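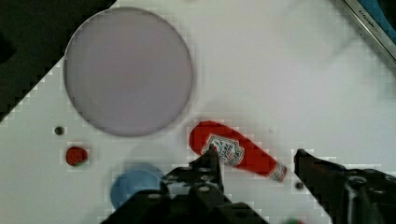 4.3 Where the condiments end up

Plates turned out to be the easy part of our study. Across the 99 meals in the Stevar set, the plate nearly always became the anchor of the table, and people arranged everything else in relation to it. Condiments were far livelier. They traveled, they were borrowed, they got parked in odd spots, and they gave us the richest material in the whole project. We therefore give them a section of their own.

We began with a simple split between standing and lying containers. A standing bottle takes up very little of the tabletop and shows its label to most of the people seated. A lying bottle covers a longer strip, and it also points somewhere. We had not planned to record direction at all. Tomomi Amano added it to the coding sheet in February, after the pilot meals in Morikawa, and it quickly became our favorite column! Figure 3 has a good case of a lying bottle: the small red ketchup bottle rests on its side at a slant, with its base toward the upper left and the cap toward the lower right. In our scheme the cap end gives the direction, so this one is coded as pointing to the lower right.

The second measure was distance from the nearest plate. We used three bands: touching, within one plate width, and farther away. Plate width is a rough yardstick (plates differ a good deal from home to home), but it has the great advantage that it can be read off the table itself, with no ruler and no guessing at scale. It also matches how people talk. When we asked diners in the seven Virard households where the ketchup usually goes, they said things like "just past the plate" or "over by her plate," and hardly ever used left, right or middle. The salt was another matter, and almost everyone had a firm opinion about it.

Color deserves more attention than it usually gets in work on table layout. A red bottle on a white tabletop is about as easy to find as anything in a kitchen can be, and a pale lavender plate with no pattern, like the one in Figure 3, leaves the red with no competition. Compare that with the patterned oilcloths in the Morikawa homes, where coders reading the same table sometimes disagreed on whether a small jar was there at all. Agreement was clearly better on plain surfaces, and we would urge anyone starting a similar study to write down the tabletop color and pattern from day one. We did so only from the fourth household onward and had to go back for the rest, which cost Reijo Seppälä a long and very patient afternoon.

Labels were coded separately as readable, partly readable or turned away. We had expected them to matter for shared bottles, where a diner has to tell one sauce from another. For ketchup they mattered very little. People told us they knew it by the color and the shape of the bottle, and several could not say what was on the label of the bottle they used most. Soy sauce and vinegar, often kept in similar dark bottles, were a different story, and there a turned label did lead to some memorable dinners.

A word on the empty plate. We kept tables with no food served in the set and treated them as layouts in their own right. Some of our most interesting placements come from them, with the bottle already out and nothing yet to put it on. Leaving these tables out would have removed much of what makes condiments such a rewarding subject, namely that their place at the table is so loosely fixed. Forks have rules. Ketchup has habits, and the habits vary wonderfully between homes.

The coding sheet has 4 columns for each condiment: posture, direction, distance band and label. Tabletop color and pattern are entered once for the whole table. Two coders filled in every sheet independently in Stumon, our annotation tool, and differences were settled by talking them through over the table in question. Cases that stayed open after that discussion were marked as undecided and are left out of the comparisons in Section 4.4.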